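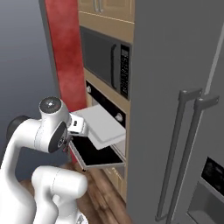
How Does a Robot Learn to Use an Oven?

Reading level: ages 8 and up
Words to know are at the end of the page.

Putting a tray in an oven is easy for you. You hold it flat, you look where you are going, and you slide it in. A robot has to be told, or has to learn, every bit of that. It needs to know how high to lift the tray, how hard to squeeze it, and when to let go.

Chepkoech Wanyama tests robot arms. Her job is to find out which hand and which controller work best together for kitchen jobs. She does a lot of her testing inside a computer.

A kitchen made of numbers

The kitchen Chepkoech uses is a simulation. A simulation is a pretend place that a computer draws and keeps track of. It works a bit like a video game. The computer knows where the floor is, where the cabinets are and which way the oven door folds down. It also works out what should happen when one thing touches another. If the robot lets go of a tray in the air, the computer makes the tray fall.

Her team calls its kitchen Selodo. Nothing in Selodo can be cooked or eaten, and a dropped tray doesn't need to be picked up. Chepkoech presses a key and the whole kitchen goes back to the way it was at the start. A robot can try the same job again and again this way, and a broken oven costs nothing to fix.

What is a gripper?

A gripper is a robot's hand. Most grippers don't look much like your hand. Many have only two fingers, and the fingers have no knuckles. They stay parallel, like the two rails of a train track, and they move closer together or farther apart. That is called a parallel gripper.

Try this. Hold out your pointer finger and your thumb. Keep them straight and pick up a thin book by its edge. You can do it, but you will feel the far end of the book trying to tip down. A robot holding a tray by one edge has the same problem. All the weight of the tray hangs out in front, and the gripper has to squeeze hard enough to keep it from turning.

Chepkoech is comparing two grippers. One is called Collet and the other is called Helari. Both have two fingers. Collet has short fingers that squeeze hard. Helari has longer fingers that squeeze more gently but can reach farther into a tight space. Each one can be put on the end of the same arm, so the test is fair.

What is a controller?

The controller is the part that decides how the arm moves. It is a computer program. Many times every second, it checks where the arm is and where the arm should be. Then it sends a small push to each joint.

The joints are the places where an arm bends or turns. You have a shoulder, an elbow and a wrist. A robot arm often has more joints than that, and they all have to work at the same time. If you want the hand to go straight forward, several joints must turn together by just the right amount. If one of them turns too far, the tray tilts.

The controller in these tests is called Plallulent. It has two settings. In the stiff setting, the arm goes exactly where it was told and pushes hard if something is in the way. In the soft setting, the arm gives a little when it bumps into something, the way your arm does when you feel for a light switch in the dark.

Why an oven is hard

An oven is a box with an opening on one side. The arm can come in only from the front. The door is in the way too. When an oven door folds down, it sticks out like a shelf, and the arm has to reach over the top of it without hitting it.

Then there is the rack. The robot needs to set the tray down on the rack gently. If it lets go too high, the tray drops. If it keeps pushing down after the tray has touched the wires, something could bend – in a real kitchen, that might be the rack or the robot.

Getting the hand out again is a job of its own. The fingers have to open wide enough to clear the tray and then back out without dragging it along.
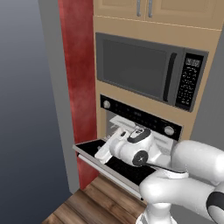

SELODO TEST KITCHEN, September

With the door folded down and the rack pulled out, there is still not much room for a robot hand. The white tray lies toward the back, and the gripper is above the door with its fingers pointing into the oven. Notice how much of the arm is outside. The hand is the smallest part of the robot, and everything behind it has to fit somewhere as well.

Keeping score

One try is called a trial. Chepkoech ran 64 trials for each gripper, half with the stiff setting and half with the soft one. She moved the starting place of the tray a little each time, so that the robot could not just repeat the same move.

A trial counted as a pass if the tray ended up flat on the rack and the arm never hit the door. Anything else was a miss.

Collet was better at carrying. Its strong squeeze kept the tray from tipping on the way to the oven. Helari was better at the end of the job, when the hand had to reach in and let go. Both grippers did better with the soft setting. When the tray touched the rack a little early, the soft arm stopped pushing and the stiff arm did not.

Chepkoech wants to try Collet with longer fingers next. After that, the best pair will be tested on a real arm with a real tray. Things can go differently there. Real trays can be slippery or a little bent, and a simulation doesn't always get that right.

Words to know

Controller: the program that tells each joint of a robot how to move.
Gripper: the hand of a robot.
Joint: a place where an arm bends or turns.
Simulation: a pretend place or event worked out by a computer.
Trial: one try in a test.

Try it at home

You need two rulers, a paper plate and a shoebox on its side. Hold one ruler in each hand and use them as fingers. Pick up the plate, put it in the box and take the rulers out again. Then put a book in front of the box, lying flat, and try it without touching the book. Ask a friend to keep score.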